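EQUIPMENT PLANNING

What the second arm cell will cost us, and what we should buy first

The equipment request for next year is due on 12th December, and several people have asked what is going into it for the manipulation bench. The short version is one full arm cell, a shelf of spare finger parts, and no new software licenses. The longer version follows, so that anyone who wants to object can do so before the form goes in.

Most of the argument in October was over grippers. Bodnár quoted us for an off-the-shelf parallel gripper with molded rubber tips. It is a good product and it would arrive ready to bolt on. It would also use up most of what we have for the whole cell, and our tasks are light: kitchen utensils, cups, tape, small plastic parts. The pointed fingers we run now can take a spoon by the very end of the handle, and that is close to the hardest grasp on our list. We have decided to stay with them and spend the difference on spares.

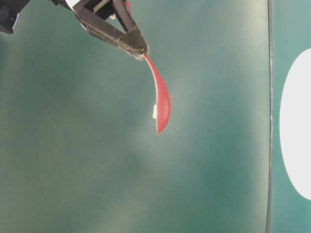
Spares and wear parts

Fingers and pads are the parts we replace most often, and they have never had their own budget line. Up to now they have come out of whatever was left in general supplies, and twice this year that was nothing. Next year they get a line of their own.

The request asks for 8 sets of fingers and 9 rolls of pad material. Sorkby sells the pad material by the roll and charges the same shipping for one roll as for a full carton, so we will place a single order in the first quarter. The finger sets come from Zurnesach. Their lead time was four weeks on the last order, and we should plan on the same again.

If you change a set of fingers, write it on the sheet at the bench. We need the replacement rate for the following year's request, and at the moment all we have is old invoices.

The arm cell

The cell is the large item. It covers an arm, its base, the controller, a length of rail, a work mat, a light panel and a wrist camera. Bralatico has quoted for the mechanical parts as a package and will hold the price until the end of the quarter. Cameras are quoted separately.

We looked at buying a cell with a different arm. The price was slightly lower, but we would have had to keep two kinds of spares and write a second set of mounting drawings. Matching what we already run is worth more to us than the saving. 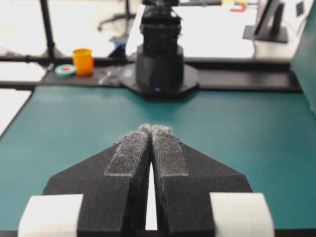
Bench space is the other limit. The new cell needs clearance on all sides for the arm at full reach, plus room for a desk and monitor next to it. The facilities office has measured the bay by the east door and it fits with 191 millimeters to spare on the narrow side. That is enough for the arm but tight for a chair, so the desk will go at the end of the bay.

Power is already there. Network is not, and the cost of one new drop has been added to the request.

What was left out

A tool changer, a second light panel and a force sensor were all on the first draft. The tool changer came off when we kept the present fingers. The light panel and the sensor can wait until the cell has been running for a while and we know whether the tasks call for them. They are listed as second-year items, so they do not have to be argued from scratch.

Comments on any of this should go to the equipment mailbox. Please include a part number and a price if you are asking for something to be added. Installation is planned for the second quarter, and bench bookings will be reduced while the rail is going in.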